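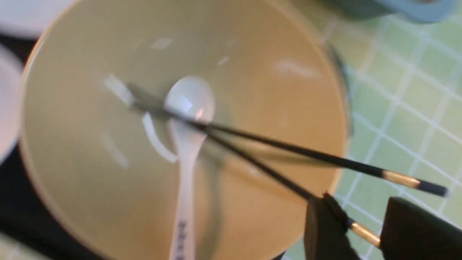
A white spoon and two dark chopsticks in a large bowl.

Home News Film Red Carpet Tickets FAQ
Search this site Go
Reading time: 3 min

The Olstead Screen Awards: your questions, answered with what patience we have left

When is the ceremony?
The last Saturday in June, at the Alcantara Theater. Doors open at 6. The show starts when the host has been found.

Who gets to vote?
Members of the Olstead Screen Guild, all 1,231 of them. You join by having worked on a released film in a credited job. Having been thanked in the credits is not a job, and we've had letters on the subject.

How many films were entered this year?
179. Voters are asked to watch everything in the categories they vote in. We ask very nicely.

Can I buy a ticket, or do I have to be famous?
You can buy one. The balcony is open to the public and the seats are fine if you like the tops of heads. Tickets go on sale through the Drokham box office, and there's a limit of two per person. Resold tickets get canceled, even if the person you bought yours from had a very convincing website.

How long can a winner talk?
Ninety seconds. Then the band begins, softly. Last year's winner for Best Supporting Actor took the music as encouragement and sang.

Why does the host make jokes about the nominees?
Tradition, mostly. Nominees are told in advance that it may happen, and a few have asked to be included. One sent in her own material, and it was better than ours.
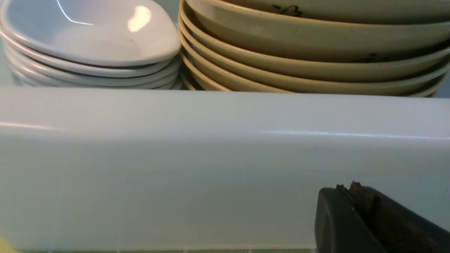 Shoshana Whitfield wrote in to say that the jokes are fine by her but the clapping between them adds half an hour, and could the balcony please be told. Consider it told.

Is the trophy really called the Flavis?
Yes. It's a brass figure holding a reel of film, or possibly a dinner plate. The sculptor never settled the question. It weighs more than it looks, so please use both hands and bend your knees.

Can the cast of a film share an award?
For Best Ensemble, yes. They get one trophy between them and work out the custody arrangements on their own. Extra copies can be ordered, at the winner's expense.

Will it be on TV?
Live, with a short delay in case of feelings. A trimmed version goes up on our site the next morning.

Can I get an autograph outside?
There's a fan area by the side entrance. It holds fewer people than want to be in it. Bring your own pen, and don't expect it back.

I was snubbed. Who do I contact?
Your agent.

Updated Sun 28 December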